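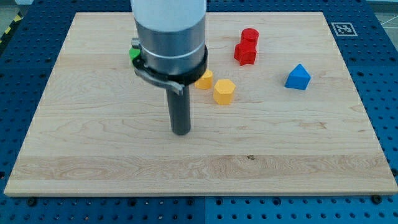
Moisture Uptake in Untreated Maple Boards: A Storage Study

Student Project Report, Department of Wood Science
Submitted Tuesday, September 1, 2020

1. Background

Solid wood exchanges moisture with the air around it. When the air is humid, a board takes on water and swells across the grain; when the air is dry, it gives water up and shrinks. Small workshops often buy boards months before they are needed and store them in rooms without climate control. The resulting movement can open glued joints, lift edges and cause wide panels to cup.

The present project examined how maple boards behave during one summer month in two different storage rooms. The question was put to us by Kotholm, a small maker of kitchen boards and shelving, whose staff had noted that panels cut in summer did not always keep their width into the fall.

2. Material

Kotholm supplied 29 boards of maple, all planed on both faces and left without oil or varnish. Each board was 700 mm long. Boards with knots or end splits had been removed before delivery. Several of those supplied showed wavy figure or darker mineral streaks, and these were kept in the study, as they are common in the stock that Kotholm sells.

One board was damaged in transport and was used only for practice readings. The remaining boards were divided evenly between the two rooms by drawing lots.

3. Method

The first room, at the Velell building, is a ground-floor store with a concrete floor and one outside door. The second, at the Mestach annex, is an upper room with heating pipes along one wall. Neither room has a dehumidifier.

Boards were stacked flat on spacers so that air could reach both faces. Weight and width were recorded twice a week throughout July. Width was measured at the middle of each board with a caliper, always at the same pencil mark. Cupping was checked with a straightedge and feeler gauges. Room humidity was read from a wall instrument at the start and end of each visit.

At the end of the month, 6 boards from each room were oven-dried to find their true moisture content. The procedure followed the course handbook by Hämäläinen, with one change – the samples were cut from the center of the board only, as end sections dry faster and would have given low values.

4. Results

Boards in the Velell store gained weight during the first half of the month and then leveled off. Those in the Mestach annex changed very little. The increase in width followed the increase in weight, with a delay of several days.

Flat-sawn boards moved more than quarter-sawn boards in both rooms. Cupping was found mainly in the top layer of each stack, where the upper face was more exposed than the lower. Figure in the grain had no clear effect on movement, although the number of figured boards was too small to settle the matter.

5. Discussion

The findings agree with the general rule that storage conditions matter more than the length of storage. A board kept in a damp room reaches balance with that room fairly soon and will shrink again once it is brought into a heated home.

The project has clear limits. Only one species was studied, and only in one season. The wall instruments were not of the same make, and the Velell instrument was replaced on one occasion – readings from that visit have been left out.

6. Recommendations to Kotholm

Boards intended for wide panels should be moved to the drier room at least two weeks before cutting. The top layer of each stack should be covered with a scrap board of equal size. Moisture content should be checked with a meter before gluing, and the reading written on the end of the board in pencil.

A second round of measurements during the heating season is proposed, using the same boards where possible.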